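Prellden Stockbook No. 2 - 144 spaces, black pages

If you collect postal stationery you already know the problem. Most stockbooks are built for stamps, and the moment you slide a cut square with decent margins into one, it leans out of the strip like a drunk at a wedding.

The Prellden No. 2 has deeper strips, glassine interleaves and a spine that lets the book lie flat from the first page to the last. The cover comes in oxblood or a green that Trondora insists on calling "moss." We have given up arguing.

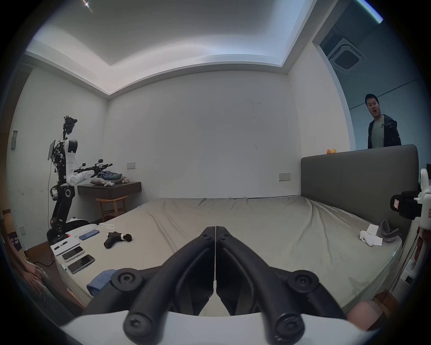

Strips are clear on both sides of the page, so a backstamp can be read without taking anything out. Capucine Barbier, who wrote to us twice about the old version's sticky corners, has had hers for over two years and has not written since - we are treating this as a review.

It will not hold full covers. People try. For those you want the Ulero cover album, listed further down, and a stronger shelf.

Slipcase sold separately, for reasons best known to the manufacturer. The next shipment in oxblood is due in November.

Item no. 381
In stock: moss only

Shares: 2

Related items
Ulero cover album, four rings
Vakulenko perforation gauge, steel
Prellden slipcase for No. 2
Trondora glassine envelopes, small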